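Ticket 552 – Guest room phone, no dial tone
Property: Villalba
Room: 66
Opened: Mon 16 March
Priority: Normal
Status: Closed, with one follow-up

Reported problem
Front desk could not reach the room. Calls from the desk console rang out normally on our end, but the guest said the phone never rang. Guest also had no dial tone when lifting the handset. Wi-Fi and TV in the room were fine.

Step 1
Checked the extension in the Nola admin page. It showed as registered, do not disturb off, no forwarding. Reset the extension from the admin page and waited 10 minutes. No change.

Step 2
Went to the room. Handset dead, no sidetone. Reseated both ends of the handset cord and the line cord at the wall. Still dead. Tried the spare phone from the office on the same jack and it was dead too, so the guest phone is not the fault.
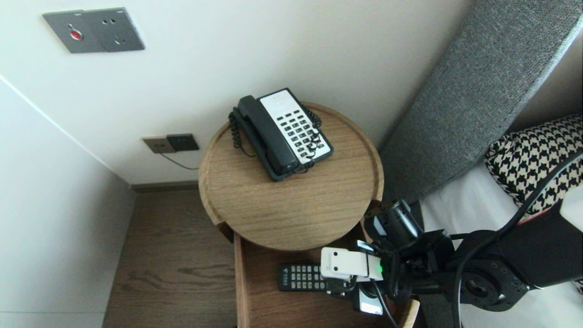
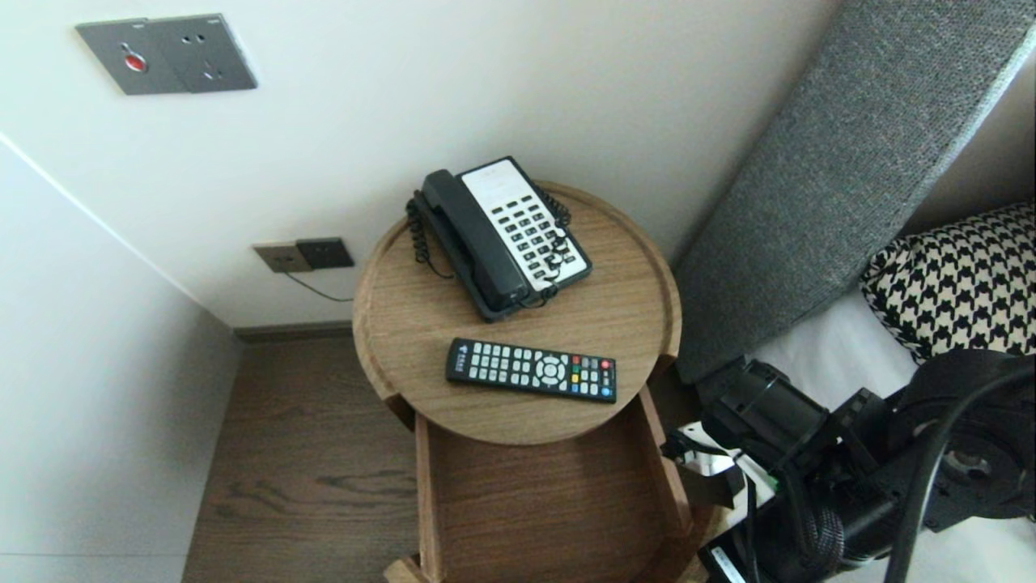 Bedside phone and table, room 66.

Step 3
Traced the pair back to the floor cabinet. The label on the patch panel did not match the port list. The list was last updated in June, before the Asau gateway was swapped in, and the last row of ports had been moved over by one. Room 66 was patched to a port with nothing configured on it. The extension was live on the next port along, which is why the admin page looked healthy.

Step 4
Moved the patch lead to the correct port. Dial tone came back on the spare phone right away. Put the guest phone back on the jack and tested:
Desk to room – rings, two-way audio
Room to desk – OK
Room to outside line – failed, fast busy

Step 5
Outside calls were blocked by the class of service on the extension. It had been left on the lobby profile. Changed it to guest room profile and saved. Outside call completed on the second try. Message light test also OK.

Cause
Wrong patch port after the gateway swap, plus wrong calling profile. Two separate faults.

Follow-up
Check the rest of that row against the port list before the next arrivals. Grekthorpe had the same gateway installed and should be checked as well – extensions there start at 900. New port list to be printed and left inside the cabinet door.

Guest phone kept in service. No parts used.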